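Looking After the Fruit Arm: A Few Notes and One Picture

7 January 2018

Hi all! A bunch of you wrote in after the September open house asking what it takes to keep our arm going, so I finally sat down to put this page together. I'm the one who holds the wrenches, mostly. Glenys Greenwood does the software side and Jayson Samonte sets up the shelf, and between the three of us the thing gets through a working week without too much swearing.

We call the whole cell Gidley (Clifford's name for it, don't ask me). It's a two-armed robot at a shelf of open cubbies, and most of what it does all day is pick things up and put them down. Fruit is the usual menu. Easy, right? Well, fruit is round and slippery and every piece is a different size, so if anything in the hand has drifted even a little, fruit is where you'll find out first!

Every morning starts with the same grasp check. Glenys brings the arm up slowly, homes the fingers, and then we do an apple on the top shelf before anything else gets touched. 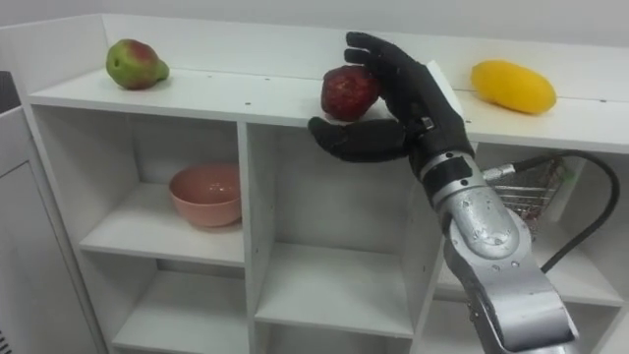

The thumb is the part I fuss over. It has to come in low and sit under the apple while the fingers close over the top and side, and if it's late you get a nudge and a roll and then me on my hands and knees looking for an apple. I adjust it in tiny steps -- a hair, then run the grasp again, then another hair. Jayson thinks I'm too picky. Jayson doesn't chase the apples.

After that it's the wrist. The screws where the hand joins the forearm like to work themselves loose, so I go around them every 8 days with the small torque driver and put a paint mark on each one when it's snug. If a mark has moved, I write it in the Lozano binder (green spine, next to the kettle) so the next person knows which one to watch.

Scuffs on the forearm I leave alone. I used to polish them out and then Noemí Ochoa pointed out that a new scuff tells you the arm has been bumping something, which you can't see if you've just buffed the whole thing shiny. She's right! So now it gets a wipe with a dry cloth and that's it.

The big service comes at more than 1,000 grasps. Hand off, fingers checked joint by joint, cables flexed and looked at under the lamp, hand back on, and then the homing routine all over again. It took me 13 hours the first time. Amber Catterall has promised to help with the next one, and I'm holding her to it -- bring snacks, Amber.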